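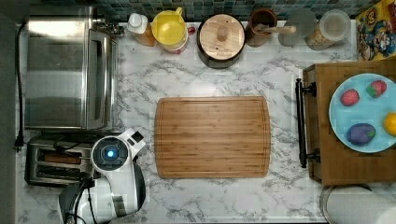 Bamboo board with juice groove on a marble-patterned worktop, Ditcombe.

The kitchen adviser at Florkivis begins with clearance. "Put the board in the middle and leave bare worktop on all four sides," she says. "Then measure what is left over." Jars, pitcher and utensil crock go in a row against the tiles. The toaster and toaster oven share one end.

She is less settled on the groove. "A shallow one holds the juice from a tomato. It won't hold the juice from a joint. For meat I use a deeper board."

Her care routine for bamboo is short: wipe both faces, stand the board on edge, oil it every 6 weeks. Soaking is ruled out. "The strips are glued. Water gets into the joints and the board cups."

Asked how much cupping she accepts, she gives 2 mm across the width. "At 3 it rocks under the knife, and I replace it."

The Ditcombe worktop notes will be revised in April.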